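Screen Studies: Writing for Series Television
Week 8 Handout
Withheld Outcomes: The Season Finale and the Returning Character

Reading for this week: Course Reader, Section 8. Students should also have viewed the final two episodes of Birnudow, season two, and the opening episode of season three, before the seminar.

1. Purpose of the session

Last week's lecture dealt with the season as a unit of story. This week considers what happens at its edge. A finale must satisfy the viewer who may never come back and, at the same time, give the returning viewer a question to carry through the break. The session looks at how writers manage these two demands, with particular attention to the death that takes place off screen.

2. Terms

Cliffhanger: an ending that stops the action before a result is known. The viewer understands what the possible results are and is waiting to learn which one applies.

Open ending: an ending in which the action is complete but its meaning is left unsettled. Students often confuse the two in essays. A cliffhanger promises an answer. An open ending makes no such promise.

Unconfirmed death: the viewer is led to believe that a character has died, but the moment of death is not shown. A sound, a closed door or another character's report stands in for it.

Retroactive change: later material alters what the viewer was told earlier. The alteration may be planned from the outset or decided between seasons.

3. Case study: Birnudow, season two finale

Birnudow is a crime drama set in a fictional river port. The second season follows the Dernell family, who run a freight yard, and their growing debt to a rival firm, Tuhumury. In the closing minutes the younger Dernell brother walks into the yard office to meet a Tuhumury driver. The camera stays outside. The lights go off, a car leaves, and the older sister arrives to find the door locked. The credits begin before she opens it.

Three features of the sequence should be noted.

First, the point of view. Up to this scene, the season has stayed close to the younger brother and entered most rooms with him. Leaving him at the door is a break in an established habit, and attentive viewers notice it even if they cannot name it.

Second, the sound. There is no gunshot. The score has also stopped, so that the car engine is the only clear sound in the last 35 seconds.

Third, the line given to the sister in the scene before: "You always come back in." On first viewing it refers to his place in the family business. After the finale it reads as a hint, and it became the main evidence for viewers who argued that he was alive.

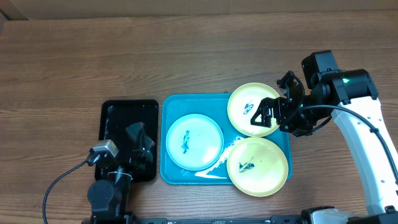 The third season does not take up the question at once. Its opening episode begins after a gap in time and refers to the brother only in the past tense. No funeral is shown. The writers therefore keep both readings available while allowing the rest of the plot to move forward. Students should consider how long this can be sustained before the viewer begins to feel cheated.

4. Viewer theories as a form of reading

It is common to treat online theories as guesswork. For this course they are treated as close reading carried out in public. A theory usually depends on one of the following: a gap in what was shown, a repeated line or object, or knowledge from outside the story, such as casting news.

The third kind needs care. Casting news may tell us what the production has planned, but it is not evidence within the text. An essay that relies on it will be marked as incomplete unless it also argues from the episodes themselves.

5. A contrasting case: Tusach

Tusach, a family drama, handles a similar event in the opposite manner. The mother's death is shown in full midway through the final season, and the finale is taken up with the sale of her house. There is no mystery in the plot. Interest lies in how each of her children behaves during the sale, and the last episode is an open ending in the sense given in Section 2 above.

Compare the colour and lighting of the two finales. Birnudow closes on a night exterior with a single lit window. Tusach closes at midday in an unfurnished front room. Both directors hold the final shot longer than the dialogue requires.

6. Questions for seminar

Would the Birnudow finale still work as a cliffhanger if the sister's line were removed?

At what point in season three does the brother's absence become the subject of the drama?

Is a character's return a failure of nerve on the part of the writers? Give reasons from at least one of the two programmes.

How does a weekly release affect a cliffhanger differently from the release of a full season on one day?

7. Assessment reminder

The short analysis is due on Mon 21 September at the beginning of the lecture. Choose one scene from either programme and discuss how information is given to, or kept from, the viewer. Plot summary should be limited to the opening paragraph. Episode and season numbers must be cited for every scene discussed. Requests for an extension must be lodged through the department office before the due date.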